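Section 4. Working Beside the Table: The First Weeks

If you have come straight from Section 3, your Luvberg station is bolted down, powered and talking to the line computer, and you may be tempted to let it get on with things. Please read this part first, and read it together with the people who used to do the sorting by hand. At our Rillton plant we gave the crew a single page on the wall and thought that would do. It didn't, and most of what follows was written by the sorters themselves over the months after.

4.1 What changes for the sorter

The sorter's job becomes the table lead's job. The table lead no longer picks every piece, but still decides what a good pick looks like, sets out the practice pieces, and has the last word on whether the station runs. Expect the first days to feel slow (they are slow!) and expect your best sorters to be the most impatient.

4.2 Running a practice session

Practice uses plain colored blocks and cubes, never customer parts.

1. Tell everyone at the neighboring benches that a session is starting.
2. Set the speed dial to 400. Leave it there for the whole first week, even if things are going nicely.
3. Scatter the blocks over the table by hand. Don't line them up; real parts won't arrive that way either.
4. Step back behind the floor line and check that both arms have room to move.
5. Press Start on the pendant and keep the pendant in your hand.
6. Watch the grippers, and call out anything that looks off so your partner can write it down.
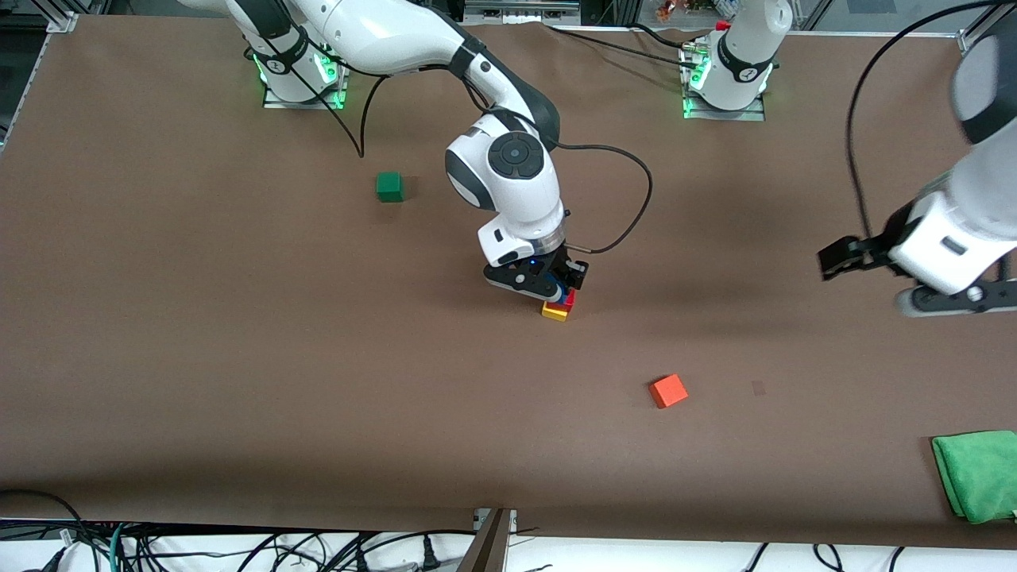

Figure 4-1. Practice session, right arm at the block stack.

Stacked or touching blocks are the hardest thing you can give the station, so save them for the second half of the session, when everybody has warmed up a little. If a pick goes wrong, press Hold, wait for both arms to stop, and only then reach in.

CAUTION: Hold pauses the arms but does not cut power. Use the red Stop button before you lean over the table or touch a cable.

NOTE: Jirkham crews share one pendant between two stations. Hang the station tag on it when you pick it up, so there's no guessing which table it belongs to.

4.3 Moving up to working speed

After 17 clean sessions the table lead may raise the dial to 800. The lead signs the Berisha log sheet, and the shift manager signs second, in that order. A manager who would like it done sooner is welcome to come and stand through a session.

4.4 Breaks and rotation

Watching is more tiring than picking, as all of us were surprised to learn. Change table leads every two hours, and give the outgoing lead some hand work afterward. Service is due at 2000 hours; see Section 7.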